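Teaching by hand > Tips and troubleshooting
Thread: Thin flat objects – hand-held gripper or teleop?

marlow_bench
Trying to teach a pick of flat plastic lids off a table into a basket. I have 477 demos so far, all done with the hand-held gripper. Training runs fine and bowls and cups work well. Lids are bad. The arm comes down in the right place, closes, and the fingers slide over the top of the rim. Same policy code as the Zarkwood starter project, no changes apart from the crop. Before I record more, would you stay with the hand-held or switch to remote control for this one?

tqv
How high are the fingertips when you close in your own demos? With lids, a few millimeters is the whole task. If you close at one height in one demo and another height in the next, the policy will land in between and miss.

marlow_bench
I don't have a number. I go down until it feels right and squeeze.

tqv
Then that's probably it. When you hold the gripper yourself you feel the table through your wrist and correct for it. The robot gets none of that.

Osprey_Lane
I would switch. We did lids and coasters on the Divach arm with a leader arm and it took far fewer demos. You are driving the real robot, so whatever height works for you works for it. With the hand-held you also make moves the arm can't follow.

tqv
Disagree on switching. Teleop on thin objects is slow and people hesitate right above the object. You end up teaching the hesitation. I had a whole batch where the arm hovered for 5 seconds before every grasp, just like I did.

Osprey_Lane
You can trim the pauses afterward.

tqv
You can, but then the speeds don't match up at the cuts. I tried it and went back to recording by hand.

pennyroyal6
Both work if the person recording is consistent. What is the approach angle, marlow? Straight down or tilted? And is the basket always in the same spot?

marlow_bench
Tilted. Basket moves a bit between takes but it's mostly behind the lid and to the right. My write-up so far is below, copied out of my notes. Tell me what's wrong with it.

Lid pick, hand-held, draft 2

1. Put the lid flat on the table, rim up. Move it to a new spot for each take.

2. Start with the gripper open and back from the lid. Begin recording before you move.

3. Bring the fingers in low, one on each side, with the lid and the basket both in view. Keep the opening wider than the lid until the fingers are down beside it.

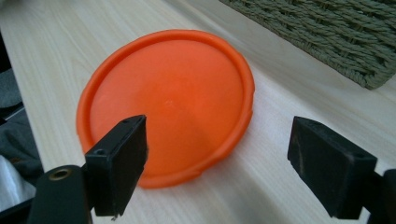

4. Lower until both tips touch the wood, then close slowly on the rim.

5. Lift straight up, carry to the basket, open, back away. Stop recording.

pennyroyal6
Step 3 is where I'd look. In your picture the left finger already covers the near edge of the lid while there's bare table between the rim and the right one. If many takes look like that, center the gripper before you go down. Also check the pads. The right one has scuffs on it, and I'd want to know if the robot's pads grip the same way as the ones you record with.

marlow_bench
Robot has new pads. Hadn't thought of that. Centering makes sense too, I tend to favor the left.

Osprey_Lane
Step 4 worries me more. "Until both tips touch" is fine for a hand. On a stiff arm that's a collision if the table height is off. Our Dronstead mount has a little spring in it and I still wouldn't do it.

tqv
Agree with Osprey there. Touch down to find the height, then come up 2 mm and close. Do it the same way every time.

marlow_bench
OK. I'll put matching pads on both, center first, and add the 2 mm. Planning roughly 60 new takes, and I'll leave the old lid ones out of training.

pennyroyal6
Keep a few old ones aside for comparison. And film the robot from the side when you test, the wrist view hides the tip height.

Osprey_Lane
I'd still do ten by teleop and train on those alone. It's an afternoon, and if they do better you have your answer.

marlow_bench
Leader arm is on loan to the Saraç project until December, so hand-held it is for now. Will post the side video when I have it.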